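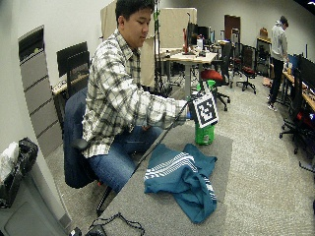
Annunziata Ferri had 400 words to write about a horror film she had seen twice, and she had written 123 of them. The film was called Santoro. It was two hours long and took place almost entirely in a hotel laundry room, where a widow waits for a man who never comes down the stairs. Annunziata had liked it the first time. The second time she had noticed that the widow had no name. At the other end of the office Baltasar Vergara was leaning over the gray table in his plaid flannel shirt, holding a long black rod by one end, with a square black-and-white board at the far end of it. She watched him for a minute and then went back to her 123 words.

"Does she have a name in the credits?" she asked.

"Who?"

"The widow."

"The Woman," Baltasar said. He had seen it with her the second time. "The man is Istadico. The dog is Ellell."

"The dog has a name."

"The dog has a collar with the name on it. There's a close-up."

She wrote that down. It came to a sentence and a half, and she cut the half.

The magazine was called Flurard and it paid 200 dollars for a review, on publication. It had 1135 subscribers. The editor liked a review to say in the first line whether the film was good. Annunziata had started with "Santoro is a good film," and then changed it to "Santoro is a well-made film," and she knew the editor would change it back or ask her what the difference was.

She tried to work out what the difference was. The laundry room was well made. You could feel the heat in it. When the big dryer stopped in the second act and there was no sound for a long time, a man in the row in front of her had put his coat over his face. All of that was good. But the film wanted the widow to be frightened, and it wanted this more than it wanted anything else from her. She folded sheets and was frightened. She found the key and was frightened. In the last ten minutes she picked up the iron, and people in the theater clapped, and Annunziata had clapped too.

"Did you clap?" she said.

"When?"

"At the iron."

"No," Baltasar said. "I thought she was going to do it earlier. She had the iron the whole time."

"She was scared."

"I know. She was scared next to an iron."

Annunziata got up and made tea. The kitchen was a shelf with a kettle on it. Her mother had worked in a hotel laundry for nine years, in a basement with two small windows, and had been bored there and sometimes burned and once locked in by accident over a lunch hour. She had never mentioned being afraid. She had talked about the other women, what they were paid, who was getting divorced. In Santoro there were no other women. There were eleven floors of beds and one person washing the sheets.

She took the tea back to her desk and deleted the first line. She wrote, "A hotel this size would have a staff." Then she wrote about the basement and the two windows, and about the lunch hour, and how her mother had finished the pillowcases because there was nothing else to do until somebody came with the key. She wrote about the dog's collar. She left in the part about the dryer. She said that she had clapped.

When she checked the count she was well over, and she took out the actor who played Istadico, who was hardly in it.

"Is it good, though?" Baltasar said. "The film."

"The editor's going to ask me that."

"What are you going to tell her?"

Annunziata read it through again from the top. She put the word "good" into the third paragraph, next to the dryer, and sent it. Then she called her mother, who was out.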